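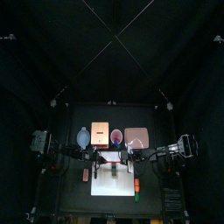

Masanobu Maruyama has argued that black drapery should be judged by how it looks under a lamp held close to the surface, and that two bolts sold as the same black can differ more from each other than either does from a dark grey.

Black drapery is the general name for dark, low-reflectance cloth hung to control light in theatres, studios, darkrooms, exhibition spaces and laboratories. It is used to mask equipment, to divide a room, to absorb stray light or to provide a plain background. The term covers several fabrics that differ in fibre, weight and finish.

Materials

Wool serge was long the standard cloth for stage masking. It is a twill weave with a matte surface, hangs well without a lining and resists ignition better than untreated cotton. Its cost has led many smaller venues to use cotton or polyester instead.

Cotton velour has a cut pile that traps light between the fibres. It gives a deeper black than flat cloth of the same dye, but it is heavy, collects lint and shows marks where the pile has been crushed. Panels are normally hung with the pile all running the same way, as adjoining panels otherwise appear to be different colours.

Duvetyne is a brushed cotton used in film and television work. It is cheaper than velour and is often cut and stapled as needed. Commando cloth is a heavier fabric of similar appearance. Polyester versions of most of these cloths are available and are less prone to shrinkage.

Clistine, a brushed polyester woven at Asham, was sold in weights up to 4,000 metres to the order and was common in regional halls before the mill closed. Its selvedge carried a single grey thread, by which old stock can still be identified.

Optical properties

No ordinary textile absorbs all the light that falls on it. The proportion returned depends on the dye, the surface structure and the angle of the light. Smooth cloths reflect more at shallow angles, and may show a sheen when lit from the side even if they appear black from the front.

Opacity is a separate property. A cloth can reflect little light and still allow a good deal to pass through the weave. Where full exclusion of daylight is required, drapery is lined or hung in 2 layers with the seams offset. Some synthetic dyes that look black to the eye also reflect strongly in the near infrared, which can matter in photography with infrared-sensitive equipment.

Hanging and making up

Stage drapes are usually finished at the top with webbing and ties or grommets, and at the bottom with a chain pocket or a pipe pocket. Fullness is stated as the extra width of cloth gathered into the finished panel. Flat panels suit masking and backgrounds, while gathered ones hide seams and absorb more sound.

The Shearer Hall in Prinberg replaced its full set of masking in one February closure. The inventory drawn up by Zoriana Bondarchuk lists 106 panels, 10 of them flat and the remainder sewn with fullness. The older serge legs were kept for use in the rehearsal room.

Care and fire safety

Many cotton drapes are treated with flame-retardant salts that dissolve in water. Washing removes the treatment, and the cloth must then be treated again and tested. Inherently flame-retardant polyester keeps its properties through cleaning. Requirements for certification and labelling vary by jurisdiction.

Dust reduces the depth of the black and is removed by brushing or vacuuming with the pile. Drapes are stored dry in hampers, folded with the face inward.

See also
Cyclorama
Scrim
Stage curtain
Velour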